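Forum > Wohnen und Einrichten > Schreibtisch und Arbeitszimmer

Thema: Schreibtisch an der Wand oder am Fenster?

Skullus
Verfasst am 1. Juni 2022

Hallo zusammen,
ich richte gerade das kleine Zimmer neu ein und komme bei der Frage nach dem Platz für den Schreibtisch nicht weiter. Bisher steht er an der Wand. Meine Frau möchte ihn quer vors Fenster stellen, damit man beim Arbeiten rausschauen kann. Ich bin dagegen, weil ich nachmittags Tabellen bearbeite und dann die Sonne von Westen voll reinkommt.

Eckdaten:

1. Tischplatte helle Holzoptik, die Kunstblumen sollen am liebsten stehen bleiben.

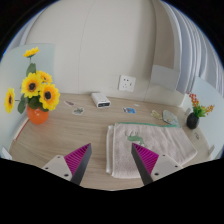

2. Fenster nach Westen, Heizkörper darunter. Der Tisch müsste also mindestens eine Handbreit Abstand halten.

3. Ein Monitor, ein Laptop, eine Lampe. Drucker steht im Flur.

4. Budget für Änderungen möglichst klein. Den Tisch will ich behalten.

Was würdet ihr machen?

Hadgu
Wand. Tageslicht von der Seite, Bildschirm im rechten Winkel zum Fenster, so steht es in jedem Ratgeber zum Büroarbeitsplatz. Wer direkt vors Fenster schaut, hat hinter dem Monitor eine helle Fläche und kneift den ganzen Tag die Augen zusammen. Mit dem Fenster im Rücken spiegelt es. Dazwischen gibt es nicht viel.

Trosano
Sehe ich anders. Ich sitze seit drei Jahren frontal am Fenster und habe keine Probleme. Man braucht nur einen ordentlichen Vorhang, den man nachmittags halb zuzieht. Auf eine Wand zu starren macht mich nach einer Stunde müde. Bei mir ist es allerdings Norden, das gebe ich zu.

Hadgu
Dann ist das aber kein Vergleich. Norden blendet nicht. Westen ab 15 Uhr ist eine andere Sache, besonders im März, wenn die Sonne tief steht und die Bäume noch kahl sind.

Drudside
Frage zum Heizkörper: Wie willst du im Winter lüften, wenn der Tisch davor steht? Ich hatte das in der alten Wohnung. Jedes Mal Monitor verrücken, damit der Fensterflügel aufgeht. Nach ein paar Wochen lüftet man dann einfach nicht mehr, und im Eck hatte ich Schimmel. Dazu staut sich die Wärme unter der Platte, die Knie werden warm und der Rest vom Zimmer bleibt kühl.

Skullus
An das Fenster habe ich gar nicht gedacht. Der Flügel geht nach innen auf, mit Monitor davor wäre das erledigt. Kippen ginge noch.

Trosano
Kippen reicht zum Lüften nicht, da hat Drudside recht. Trotzdem würde ich die Fensterseite nicht sofort abschreiben. Stell den Tisch doch mit der kurzen Seite ans Fenster, also in den Raum hinein. Dann kommt das Licht von der Seite und du kannst trotzdem rausschauen, wenn du den Kopf drehst.

Valter Correia
Wie breit ist das Zimmer überhaupt? Ein Tisch, der in den Raum ragt, kostet hinten den ganzen Platz für den Stuhl. Unter einem Meter dahinter wird es unbequem, und du stößt beim Aufstehen an die Wand oder ans Regal. Außerdem laufen dann die Kabel quer über den Boden. An der Wand steckst du alles direkt hinter dem Tisch ein und siehst nichts davon.

Skullus
Das Zimmer ist schmal, gemessen habe ich noch nicht. In den Raum hinein wird vermutlich eng, weil gegenüber das Bücherregal steht und das nicht wegkann. Die Steckdose ist für mich tatsächlich auch ein Punkt. Sie sitzt knapp über der Platte, das ist beim Laptop praktisch und ich möchte keine Verlängerung ziehen. Zum Thema Vorhang: Der Stoff geht ins Blaugraue und hängt in tiefen Falten, rechts deutlich breiter als links. 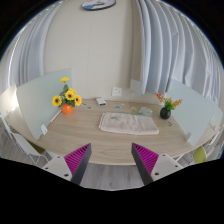 Hadgu
Beim Vorhang kommt es auf den Stoff an. Heller Stoff streut das Licht nur, das Zimmer wird dann insgesamt hell, aber die Blendung auf dem Bildschirm bleibt teilweise. Für Westen würde ich zusätzlich ein Rollo direkt auf den Flügel klemmen. Gibt es ohne Bohren, und man kann trotzdem noch aufmachen.

Drudside
Klemmrollo kann ich bestätigen, habe ich in zwei Zimmern. Vorher die Falzstärke messen, sonst passen die Träger nicht. Die billigen rutschen bei Hitze.

Trosano
Rollo runter heißt aber auch Kunstlicht am Nachmittag. Da kann man gleich im Keller arbeiten. Ich bleibe dabei, dass Blick nach draußen mehr wert ist als eine perfekte Ausrichtung.

Valter Correia
Man muss es ja nur so weit runterziehen, bis die Sonne nicht mehr auf den Monitor fällt. Die untere Hälfte bleibt frei. Probier es vorher mit einem Handtuch aus, dann weißt du, wie lang das Rollo sein muss.

Skullus
Danke euch. Ich lasse den Tisch erst mal an der Wand und messe am Wochenende den Fensterfalz. Meine Frau bekommt einen Sessel ans Fenster, damit ist sie wohl einverstanden. Hat jemand Erfahrung mit Wabenplissees statt Rollo? Die kann man angeblich von oben und unten verstellen.

Drudside
Ja, geht. Kostet etwa das Doppelte, und beim Putzen sind die Waben lästig.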